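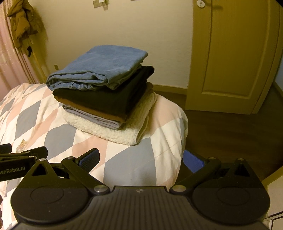
The Tukumville robotics club runs its clothes-handling project, Hundus, in a furnished bedroom, and the checklist below has to be filled in before any session there counts toward the total. It covers the hand gripper, the bed station, the cables and the people. The open door and the folded stack on the comforter, light blue on top and white fleece at the bottom, are the starting layout for the pick-up task; the jaws start open, pointed at the bed. Mark each line OK, FIX or N/A. A FIX in section 1 or section 3 stops the session.

**Date:** Wed 19 November
**Station:** bedroom
**Kit tag:** 1182
**Checked by:** session lead and one other member

## 1. Gripper

| No. | Check | Result | Comment |
|---|---|---|---|
| 1.1 | Fingertip pads seated, no lifting corners | OK | Left pad was re-glued in August and is holding. |
| 1.2 | Jaws open and close fully without sticking | OK | Slight drag near full open. Same as last session, no worse. |
| 1.3 | Screws at the arm joints snug | FIX, then OK | One on the right side took a quarter turn. Checked again after warm-up. |
| 1.4 | Nothing caught in the linkage | OK | Lint picked out with tweezers, jaws open, power off. |
| 1.5 | Round housings closed, no cracks | OK | |
| 1.6 | Side bracket does not rub on the wrist | OK | Shorter members should try the grip before recording starts. |

Pinch points are the arms and the triangular brackets. Fingers stay behind the ribbed body while the jaws move. Long sleeves get pushed up and hair gets tied back. We have had one pinched fingertip this year, with no broken skin, and it happened while someone was holding the kit by the arms to pass it over. Pass it by the body.

## 2. Bed station

| No. | Check | Result | Comment |
|---|---|---|---|
| 2.1 | Comforter pulled up and covering the work area | OK | Wrinkles are fine. Do not smooth it between takes. |
| 2.2 | Garments free of pins, tags and loose buttons | OK | A safety pin turned up in the brown one. Removed. |
| 2.3 | Pockets empty | OK | |
| 2.4 | Door open and staying open | OK | Use the wedge. Without it the door drifts. |
| 2.5 | Floor clear on the operator's side | FIX, then OK | Moved a bag before the first take. |
| 2.6 | Curtain out of reach of the jaws | OK | Stay at the near side of the bed. |

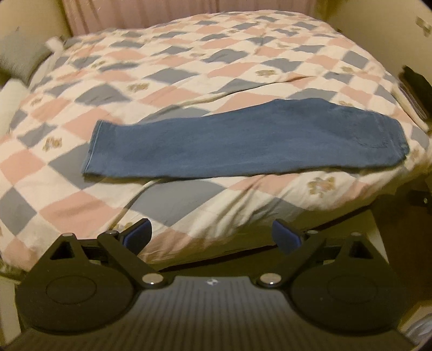 *Item 2.7: jeans folded lengthwise and laid across the bed, jaws open before the approach.*

2.7 was added this term. Denim is the heaviest single item in the set, and members tend to lean over the mattress to reach the far end of it. Result: OK, with a comment. Start from the hem or from the waist and say which one before the take. If the fold comes apart, let go and reset by hand. Do not chase a leg over the edge of the bed with the jaws closed.

## 3. Power and cables

| No. | Check | Result | Comment |
|---|---|---|---|
| 3.1 | Battery pack not swollen or hot | OK | Sterar pack, 2000 mAh, second of the pair. |
| 3.2 | Charger unplugged during takes | OK | |
| 3.3 | Cable strain relief in place | OK | Tape is getting old. Replace before next month. |
| 3.4 | No cable across the doorway | OK | |
| 3.5 | Packs charged on the metal tray only | N/A | Nothing was charged at the station today. |

The first Sterar pack is still out of use. It was returned to the Dow cabinet with red tape on it and should stay there until the shop teacher has looked at it. Please do not take the tape off to "see if it works."

## 4. People

| No. | Check | Result | Comment |
|---|---|---|---|
| 4.1 | 2 members present at all times | OK | |
| 4.2 | Operator changed after 35 minutes | OK | Second change was a little early by request. |
| 4.3 | Wrist or shoulder soreness reported | OK | One report, mild, after the denim takes. That member moved to logging. |
| 4.4 | Shoes off the bedding, drinks outside | FIX | Water bottle on the floor by the bed. Second time. |
| 4.5 | Everyone knows where the stop button is | OK | New members were shown and then asked to press it. |

## Open items

- [ ] Replace strain relief tape (3.3)
- [ ] Add a drinks shelf in the hallway (4.4)
- [ ] Buy a spare set of fingertip pads — the last ones went to the arm at Dow
- [x] Tighten right side screw (1.3)
- [x] Take the pin out of the brown garment (2.2)

## Comments from the checker

Total takes logged under Hundus should be entered on the other sheet, since this one keeps getting used for both. Section 2 took longer than it should have because the garments came out of the bin in a heap and had to be checked one by one. If the last group of the day leaves them folded and stacked, the next check goes faster.

I would also like 1.3 done twice every session, before and after warm-up. The screw felt fine cold last time too.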